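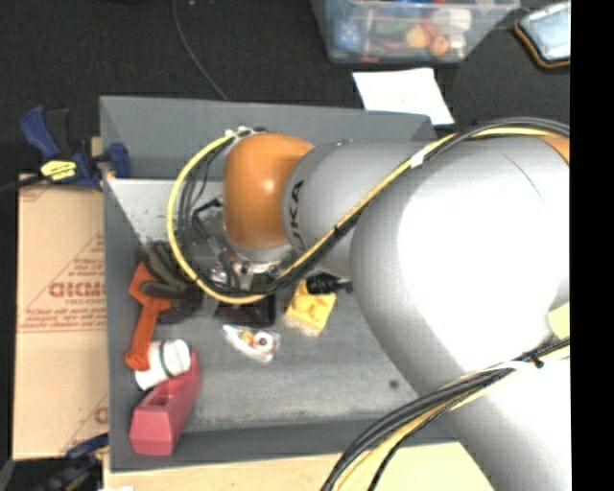 Why does anyone keep things in a bin when shelves exist?

Mostly for the speed of putting them away. A shelf wants a decision for every object that goes on it, and a bin asks only that you let go.

Chapter 4
Bins, Tubs and Other Deep Containers

By now you will have drawn up your shelving plan from Chapter 3 and be feeling fairly pleased with yourself. Every item has a face, every face has a label, and you could find a size 9 hose fitting in the dark. Then the afternoon delivery arrives, mixed, and somebody tips the lot into the nearest thing with walls.

This chapter is about the thing with walls. Storekeepers are rude about bins and use them constantly, in much the way people talk about instant coffee. A deep rectangular container takes objects of almost any shape, in any order, from a person who is already thinking about lunch. It stacks, it can be hosed out, and it keeps a rolling object from rolling any farther than the corner. What it will not do is tell you what is in it.

The cost of easy storage

Every storage method divides the work between the person putting away and the person taking out. With open shelving the first person does most of it. With a bin, the bill goes to the second person, who usually wasn't consulted. We call this deferred sorting. Your grandmother called it the bottom drawer.

Deferred sorting is perfectly respectable under the right conditions. If the contents are all alike, no sorting was owed in the first place, and a bin of identical tennis balls is as well organized as it will ever be. If the contents are mixed but will all leave together, as with goods bound for the same truck, the order inside matters very little. Trouble starts when the contents are mixed and wanted one at a time.

Consider the Drestevari hardware warehouse, where Ewurabena Ankrah ran the returns area for three years. Returned goods came back in any state and any combination, and went into deep bins until they could be inspected. She timed her staff on a simple task: retrieve one named item. From a shallow tray they managed it in a few seconds. From a full deep bin it took roughly 60, a good part of which was spent moving the same four objects from one end to the other and back again. The record for one paint roller was longer, but the clerk had stopped to read a magazine he found underneath it.

Depth, corners and drift

Three features of a bin decide how it behaves in use.

Depth comes first. Objects below the top layer can't be seen and can't be lifted without disturbing whatever is resting on them. A bin filled one layer deep is really a shelf lying down, and should be treated with the same courtesy.

Corners come second. A flat object standing against a wall offers an edge to grip, while the same object lying flush on the floor of the bin offers nothing but a good view of itself. Small round things settle where wall meets floor and stay there until the annual clean-out.

Drift is the third, and the least studied. The contents of a bin rarely stay evenly spread. People drop things at the near end, or the end by the door, or wherever the last person dropped theirs, and the pile grows from there — often beside a generous stretch of bare floor. The Redley stores manual recommends levelling by hand at the end of each shift, advice that has been widely photocopied.

Before you read on

Choose a deep container in your home or workplace. A toy box will do, as will the trunk of a car. Write down everything you believe is in it, then empty it and compare. Keep both lists for the Asamoah sorting exercise in section 4.2, and put the contents back however you like. We will be taking them out again.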